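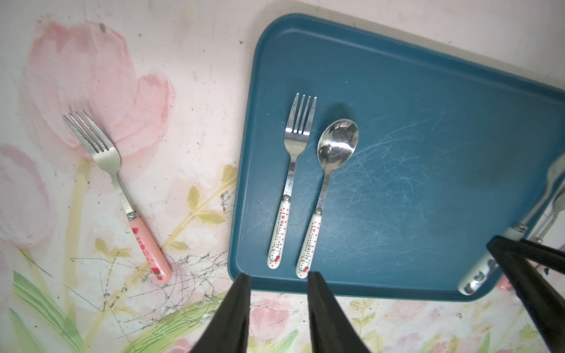
Notes for the Laltasdale talk, July 2020

Good evening, everybody, and thank you so much for having me. (Wait for chairs to settle.) I'm Omolara Eze, and I've been looking after the supper club in Metelgate for longer than I care to admit - my knees could tell you exactly.

I want to talk tonight about eating with strangers, and how a shy person learns to do it. I was that shy person! My first supper, I sat by the door with my coat on and spoke only to the bread.

Tell the soup story here. Go slowly, and leave room for the laugh when Hervé comes back in with the wrong pot.

Then the money part, quickly. A supper costs us 155 dollars, and we ask folks to give what they can. In May we moved to doorstep meals, and we have sent out over 800 since then.

Read Hervé Joly's letter, second page only. Drink some water first, I always choke up at the bit about his mother's dumplings.

Last slide: phone number for the Bodin Street kitchen. Leave it up during questions, and remind people that the sign-up sheet is by the coats.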